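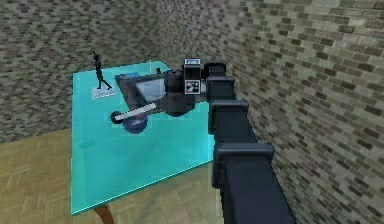
Page last changed: September, 4.15 pm

Plirham Hedgerow and Orchard Project – where we've got to

Hello again to everyone at the Chukwu Fund, and thank you for being so patient about the spring update, which I know reached you in two halves. I've tried to get everything into one go this time, good and bad.

The big news is the planting. We've now got 584 whips in the ground along the old drove road, mostly hawthorn and blackthorn with hazel, field maple and a bit of dog rose mixed in (the dog rose was my idea and I will be defending it to the end!). That finishes the stretch from the ford up to the Dira allotments, where the gap in the hedge used to be wide enough to drive a tractor through. People did drive tractors through it, so we've put in a proper gate further up, and both farms seem happy with that.

We lost more than I'd hoped in the dry weeks. When we walked the line at the end of the summer, 206 of the whips either hadn't taken or looked so poorly that we've marked them for replacing. Nearly all of them are on the top section, where the soil is thin and full of flint and the wind comes straight across. The bottom half is doing beautifully – some of the hazel is up to my shoulder already. For the replacements I'd like to use more blackthorn and less maple, and mulch twice as deep. Balthasar Haslinger has offered us wood chip from his yard if we can fetch it ourselves, so the only cost would be the trailer and a bit of diesel.

The orchard is slower, but orchards are. We planted 4 old local apples in the corner by the chapel wall, plus a damson that turned up in the wrong delivery and that the nursery didn't want back. The deer got at one of the apples before the guards went on. It has shot again from above the graft, so I've left it in for now and we'll see what it does over the winter.

School visits went really well once we'd sorted out where the minibus could turn round. The younger ones did a bug hunt and the older ones learned to lay a short bit of hedge, with blunt billhooks and an awful lot of supervision. I'd like to run the hedge laying again in the cold months, when it ought to be done anyway, but we'll need better gloves in small sizes. The ones we bought came up to the children's elbows.

Now money. We're under on plants, because the Zasero nursery gave us the bulk price even though we came in just below their minimum, and over on tree guards, which have gone up a lot since I wrote the bid. The two nearly cancel out. What I would like to ask is whether we can move what's left of the printing budget into water. We never made the leaflets (the noticeboard by the ford does the job) and a second bowser would have saved us a great deal of carrying this summer. I've put the figures in the usual spreadsheet with the change marked in yellow, so have a look and tell me if it's a problem.

Still to do before the next report: replace the dead whips, get the last bit of fencing up behind the allotments, and chase the county about the footpath sign, which is still pointing into a ditch. I've written to them four times now and had a very nice automatic reply each time.

You're all welcome to come and walk the line with us whenever you like. Bring boots, as the ford end is soft even in a dry year, and give me a ring first so I can unlock the top gate.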